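From: Fadime Uysal
To: Ollcombe Players and Friends list
Subject: Re: June supper, hall and costumes

Custódio Vieira wrote:

> Two things before I send Herrero the deposit. Are we still doing
> the 1944 canteen theme, or did we go back to the harvest feast?
> And how many are we feeding? I have 41 names but Tuncay says
> a few of those are from last year's sheet.
>
> Custódio

Custódio,

It's the 1944 canteen. We voted on it at the read-through and Hüsnü has already started on the songs. The harvest feast can wait for the fall.

41 is right. I went through the list with Tuncay last night and took off the old names, then added the Dallden people, and we ended up back at the same number. Please tell Herrero that six of them don't eat meat. Last time the meatless plates went to whoever sat down first, so this year I'd like name cards.

The deposit is $200 and it comes out of the supper account, not the show account. The booking reference is 3523. Put it on the check or they will call me again.

Costumes: Itix will rent us uniforms and aprons but they want sizes two weeks ahead. If you have your own clothes that suit the period, wear them. Kaan has a box of hats and will bring it to the next rehearsal.
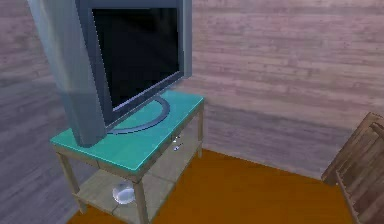
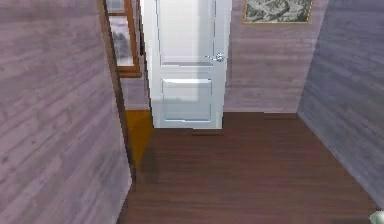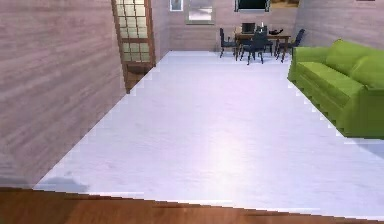 TV on its table, door at the end of the hallway, door with the glass panes.

Running order so far: doors at 6:30, soup at 7, first set of songs after the soup, then the main course, then the ration book sketch. Hüsnü wants the sketch before the main course. I think people will be hungry and won't listen, but I'll go with whatever the cast prefers. Dancing until 10:30, and we have to be out by 11.

I still need two people to serve and one to wash up. Servers eat free, same as last year. Reply to me and not to the whole list, please.

Tuncay, can you send me the words to the second song? The copy I have stops after the first verse.

Fadime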